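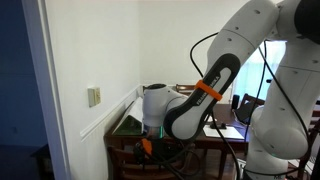
Barış Başaran wants to know when the arm will be able to lay a place setting without somebody steering it, and whether he should go on eating lunch over the sink until then. The first answer is spring, if we're lucky. The second is yes, please, and wipe the sink down after.

The Letgate table set now stands at 1308 recorded examples, each one a person guiding the arm through a small household job from start to finish. Pick up the cup, move the cup, let go of the cup. It sounds like dull work and it is, but the learner only knows what we show it, and until December we had mostly shown it one kind of cup moved by one very careful person (Urmas Hunt, who handles crockery as if it were on loan from a museum).

So we're after sloppier people. Of the last batch, 58 had to be thrown out, nearly all for the same fault: whoever was steering stopped halfway to think, and the learner took the pause to be part of the job. It now hovers over things like a guest at a buffet. If you need to think, think before you hit record.

Fumbles are welcome, by the way. If you miss the handle and go back for it, keep rolling and finish the job. Urmas has been deleting his, and we'd like him to stop.

Sessions last two hours, mornings preferred, as the afternoon light plays havoc with our results. Sign up on the Meria sheet, not the old Yüksel one, which still has people booked in for a task we dropped. Dudcombe folks can share a slot. Bring your own coffee and keep it off the table.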